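Iltura care label list — README

What this is

A table of garment care instructions, typed up from the labels sewn inside secondhand clothes. 400 rows, one row per garment. Started as a spreadsheet for our own clothing swap, got out of hand. Last edit 1st February.

Free to use. Credit "Iltura" if you reprint it anywhere.

Files

labels.csv — the main table
symbols.csv — our short codes for the wash, dry, iron and bleach symbols
fibers.csv — fiber names in the languages we ran into, with the English
notes.txt — anything that wouldn't fit in a column. Messy. Read it anyway.

Columns in labels.csv

id — number, never reused
type — sweater, shirt, skirt, coat, other
fiber_1, fiber_2, fiber_3 — in label order, biggest share first
pct_1, pct_2, pct_3 — whole numbers, should add to 100. Some don't. See Known problems.
wash — code from symbols.csv
dry — same
iron — same
bleach — same
text_raw — words on the label exactly as printed, misspellings kept
lang — language of text_raw. If more than one, the first one printed
read_by — initials
sure — y or n. n means faded, cut, or folded into the seam

Blank means not on the label. A question mark means it's there but we couldnt read it. Please don't merge the two.

How we typed them in

Label first, garment second. Don't guess the fiber by touch and then go looking for it — Bartosz Pietrzak and I both tried that early on and were wrong on plain acrylic more than once. Two people read each label, second person doesn't see the first entry. If they disagree, a third reads it. Lâm Phan did most of the third reads in January.

Clothes go flat on a bed or table, a couple at a time, side seam up if the label is in the side seam. Neck labels are faster. Skirts are the worst, label can be anywhere in the lining.

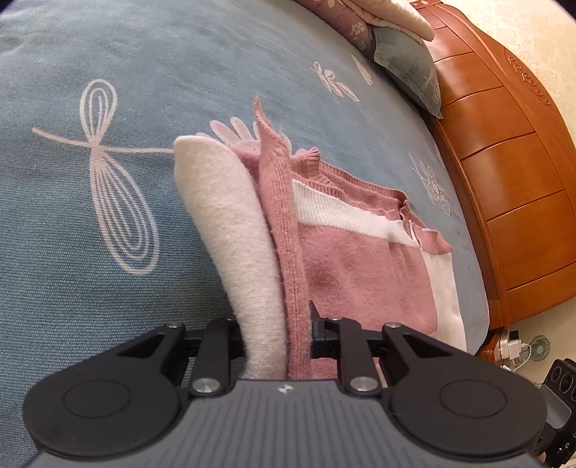 Splits and versions

No train/test split, it's not that kind of table. Version 15 is the current one. Version 17 was a numbering mistake and has been pulled, so if you have a file with 17 in the name please throw it out. Next one will be 16.

Known problems

- 15 rows where the percentages don't reach 100. Checked twice, the labels realy say that. Left alone.
- "Wool" on older labels can mean a blend. We copy what's printed.
- Symbols changed over the years. Old circle-with-letter dry cleaning marks got their own codes, don't map them onto the new ones.
- Sweaters are over-represented. Swap was in winter.
- Kids' clothes nearly absent. Parents cut the labels out.
- text_raw has line breaks as a slash. A real slash on the label is a double slash. Sorry.

Knitwear, since everyone asks

Most of the mail is about sweaters. Short version of what the rows say — cool wash, dry flat, no tumble. Labels disagree most on ironing. Same blend, same percentages, one says low iron and the next says none at all. For color-blocked knits the text often adds "wash separately" or "with like colors", which is not much help when the thing is pink and white. Those go under wash with the extra words in text_raw. Cable patterns don't get their own code. Spread it out, pat the shape back, leave it.

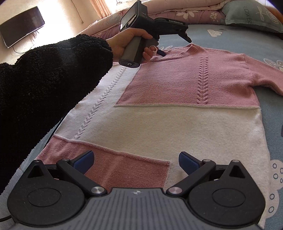

Wanda Czerwiński wrote in that "dry flat" and "dry flat in shade" should be separate codes, because lumping them together hides the one thing she looks up for dark wool. She also wants the Polish wording kept next to the English in fibers.csv. Agreed on both. Shade gets its own code in the next version, the Polish column is half done.

Sending rows

Same columns, plain csv, one garment per line. Leave id empty, we fill it. Put your initials in read_by and tell us if only one person read the label — we'll mark it n until somebody else has a look. Photos of labels welcome but not needed.

Mail goes to Nikola Szewczyk, corrections too. Give the row id plus what you think it should say.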